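## Folding towels on the bed vs a table (and scratchy beige ones, help)

**sbaran_16**
ok so quick q before my shift. I fold all the laundry on the bed bc its the only flat thing in the apartment. Bath towels come out lopsided every single time. Halves, then thirds, still a mess on the shelf. Is it me or the mattress

**Drarkex574**
Mattress. Soft surface, the towel sinks and the edges creep. Get a table. Or fold on top of the dryer.

**sbaran_16**
no dryer. laundromat is 3 blocks away

**osagie_home**
Disagree with Drarkex. Been folding on a bed for years, its fine. Pull the bedspread tight first, lay the towel flat, THEN smooth from the middle out. People skip the smoothing. Also fold right after you get home, not the next morning when its all creased from the bag

**Drarkex574**
"Fine" meaning you dont look at your shelf lol

**osagie_home**
my shelf is great thanks

**hryhorii_s**
Shevchuk household here, four people, too many towels. We roll. Fold in half long ways, roll from one short end, done. Doesnt matter if the corners are off. Fits in a basket under the sink

**fimden2246**
Rolling takes up way more room if you have deep shelves. Tried it, went back. Seconding the smoothing thing tho

**sbaran_16**
ok trying osagie's way. put the butterfly bedspread on, pulled it as tight as it goes, cushions shoved up by the headboard so they're out of the way. Towel is the beige terry one, the worst of the bunch
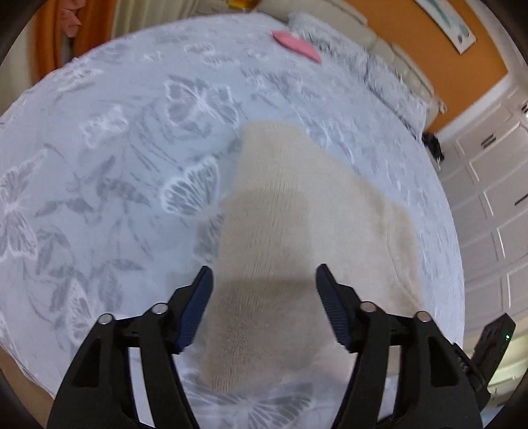
still have to do the smoothing part, and I'm gonna try the long side first this time. Also is it normal for terry to get stiff after a few washes? I use the Sovow powder, one full scoop, maybe thats too much

**Drarkex574**
Way too much. Half a scoop. And no softener on towels, it coats them

**hryhorii_s**
little bit of softener is ok imo. My wife would fight you on this one

**osagie_home**
No softener, agree w Drarkex for once. Give it a hard shake before you hang it, both ends. And long side first is right — then thirds, fold facing out on the shelf

**fimden2246**
if its an older towel the edges might of shrunk more than the middle. Then no method gets it square. Mine are like that, I put them at the bottom of the stack

**sbaran_16**
huh that could be it, the beige ones came from my aunt Stanisława and they're ancient. ok half scoop next load, no softener, sorry Hryhorii. gotta run, will check back tonight

**hryhorii_s**
no offense taken. roll them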